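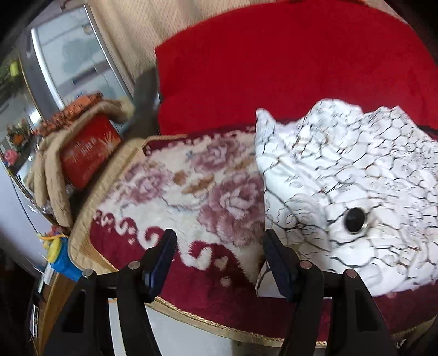 **Clodard floral sofa throw, long pile, 275 cm**

30 Dec 2019

I bought this expecting to send it back. Clodard makes a lot of claims on the label, and "stays put on any seat" is one I've read before. It cost me 78 at the Skovthorpe store, down from a price I doubt anyone ever paid.

The pile is thick and fluffy, I'll give them that. The roses are a dull mauve pink on cream, with a burgundy border, and it's a busy pattern even by my mother-in-law's standards. Put a second print near it and you'll want to look at the curtains instead, except ours have dots.

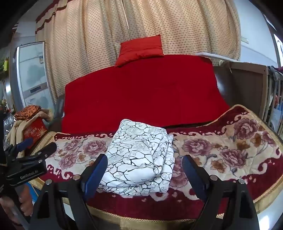 The gold braid along the front edge is the part I trust least. Mine is holding so far, but Tomomi Miyazaki has had hers since March and had to restitch one corner. As for staying put — it slides. Less than the Isance one we had before, but I still pull it straight most evenings. Cream was also a brave choice for something people sit on.

I keep a folded cloth on the seat where the most sitting gets done, and so far the blanket under it looks fine. Would I pay full price? No. At 78 I'm keeping it, for now.

Nikola Popescu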